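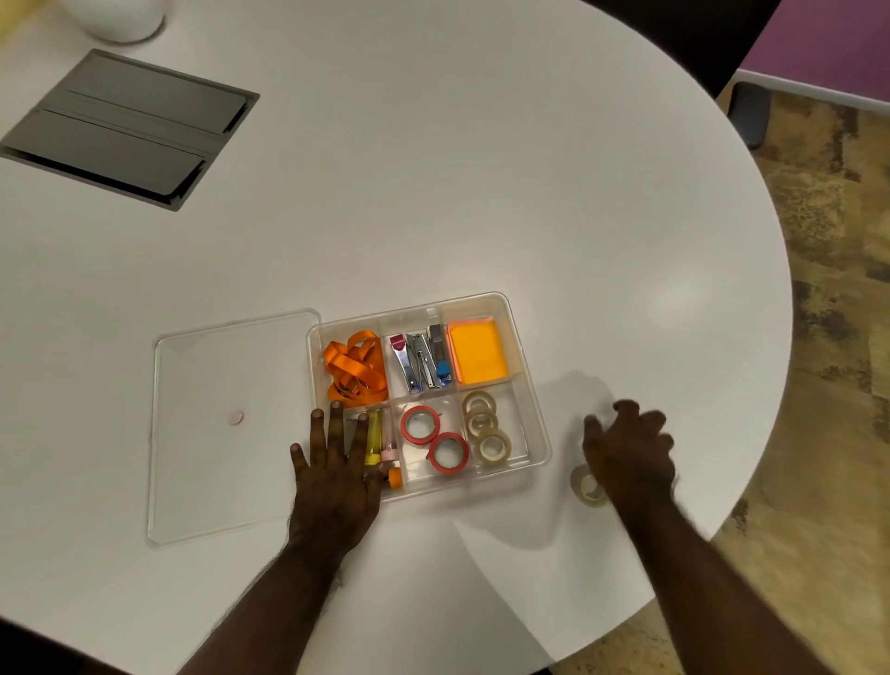 The desk organiser test, and what a gripper brochure leaves out

Feb 8, 2023

I have read a lot of gripper comparisons lately and I have come to distrust nearly all of them. The usual layout is a table with payload down one side and stroke, closing force and cycle life beside it. At the bottom there is a line about "versatility", which has no unit.

We have been going through this at our shop in Kevdale, where we build small packing cells for people who sell mixed goods in low volumes. School supplies, craft kits, promotional packs, that kind of thing. We had two grippers on loan for the trial, a two-finger electric one from Grarnberg and a soft-fingered one from Homora, and both arrived with a recommendation that we try them on the supplier's own sample parts. Grarnberg's were machined aluminium blocks. Homora's were plastic fruit. Both grippers did beautifully.

My argument is that sample parts should be banned from these trials, and that anyone spending real money on an end effector should first go to the stationery cupboard. Take a clear plastic organiser with six compartments and a separate lid. Put in a tangle of lanyards, a few staplers stood on end, a pad of sticky notes, glue sticks, red tape in one compartment and more tape in another. Put the lid on. A person with no training will do this while talking to you about the weekend.

Almost everything in that box is awkward in a different way. The staplers are heavy for their size and they tip. A glue stick is a cylinder, which sounds easy until it lies flat against the wall of the compartment and there's no room beside it for a fingertip. Sticky notes are a nice square block from above and a fanned-out mess if you squeeze them by the wrong pair of sides. A roll of tape can be picked up by its rim or from inside its core, and whichever one you choose will be the wrong one for the next roll, because the next roll is leaning on the first.

Then there are the lanyards. I'd be happy to see every brochure in the industry include a lanyard score. Fabric straps have no fixed shape and no obvious place to hold, and when you lift one you lift some unknown portion of the others. The Homora did better here than I expected, as its soft fingers will close on a bundle and keep hold of most of it. The Grarnberg pinched a single strap very accurately and left the rest on the table. I don't say that to run it down. It did what it was designed to do, and the design was for something else.

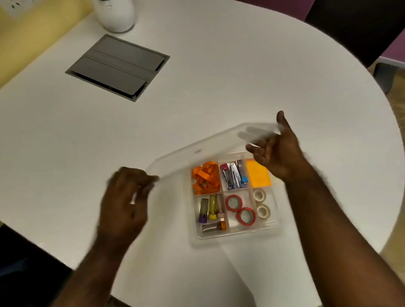

Lifting the lid over a packed organiser: both hands on the plastic, lanyards, staplers and sticky notes in the back row.

The lid deserves its own paragraph, maybe its own trial. It is thin, it is see-through, and it wants to be held in two places. Watch a person handle one and you'll notice that the hands do separate jobs. One pinches an edge, the other steadies a far corner, and each is adjusting to what it feels through the plastic. Ask a supplier how their single-arm demo deals with this and you will be offered a suction cup. Fine, a suction cup will pick up a flat lid. Lowering it onto a box that has a lanyard poking up from one corner is a different job, and the cup has no way of knowing that it has failed.

I asked Grarnberg about lids and was sent a cycle test. The fingers had opened and closed 1,000 times on a steel pin with no measurable loss of force. I believe it. I also don't care very much. None of our jobs has ever been held up by a gripper that wore out. They get held up by a glue stick that rolled.

Cameras come in for the same treatment. The vision people will tell you the gripper hardly matters once you can see properly, and the gripper people will tell you the reverse, and it's worth noticing what each of them is selling. Clear plastic is a miserable thing to look for. The depth camera we tried saw the table through the lid and reported, with full confidence, that there was no lid. It did find the shadow of the arm and treat that as an edge. Moving the camera up over the table helped with the compartments and made things worse at the moment of the grasp, when the gripper itself was in the way. Moving it to the wrist fixed the grasp and lost the rest of the tray. We ended up wanting both, and by then the bill for the cell had stopped looking like the one in the brochure.

A white tabletop doesn't do you any favours either. I've seen people recommend one for contrast, which makes sense for orange lanyards and no sense at all for a transparent lid.

The controller was a Dhillon unit, and I'll give it some credit. The force limits were easy to set and they held. My complaint is with the menu of presets, where you can choose "delicate", "standard" or "firm" and then wonder which of those a stapler is. On firm, the Grarnberg held a stapler securely and also began to close it. On delicate, it let go halfway across. There is a sensible setting in between and we found it, but it was right for staplers only, and the next thing in the tray was a pad of paper. A person's grip changes for each item before the fingers have even arrived. On our cell, every one of those changes was a line somebody had to write.

People who sell this equipment have a good answer to all of this, and I should be fair and repeat it. They say you would never ask one gripper to pack the whole box. You'd feed each item separately, present it in a known position, and give each station the tool it needs. This is true, and it is how real lines work. It also means that most of the cost is in the feeding and the presenting, and the clever hand on the end is the cheap part. If that's the honest shape of the thing, then I'd like the sales material to stop showing a single arm over a mixed pile of objects.

The other answer is that the software is improving every month. It may well be. I was told so last August too, by a man with a very good slide deck. I have nothing against learning-based picking and I think some of it is impressive, particularly on boxes and bottles. But a promise about next year's software is a poor reason to sign for this year's hardware. If it's coming, I can wait and buy it when it can put a lid on.

So what would I ask for? Mainly a list of failures. Our own notes from the trial have 11 kinds of dropped, missed or mangled pick written down, and that page was more use to me than either data sheet. It told me the Homora is slow to release anything sticky, tape especially. It told me the Grarnberg can't reach an item lying along a compartment wall unless you grind its fingertips down, and the warranty has views on that. It told me the lid went wrong for reasons that had little to do with either gripper. A supplier who handed me a page like that for their own product would get my order ahead of a better product with a glossier sheet.

I would also ask that trials be run on the customer's parts, in the customer's tray, with the items put in by hand first so everyone present can watch how it's done. Do it slowly. Look at how the palm rests on the near side to keep the box still while the other hand goes for the tape. Bracing like that doesn't appear in any gripper specification I have seen, and we had to bolt a fixture to the table to make up for the lack of it.

For the time being we are sending the Grarnberg back and keeping the Homora for soft goods. The mixed kits will go on being packed by people, and so will the lids. I've been told this is a lack of ambition. I have asked for a demonstration with lanyards, and I'm still waiting for a date.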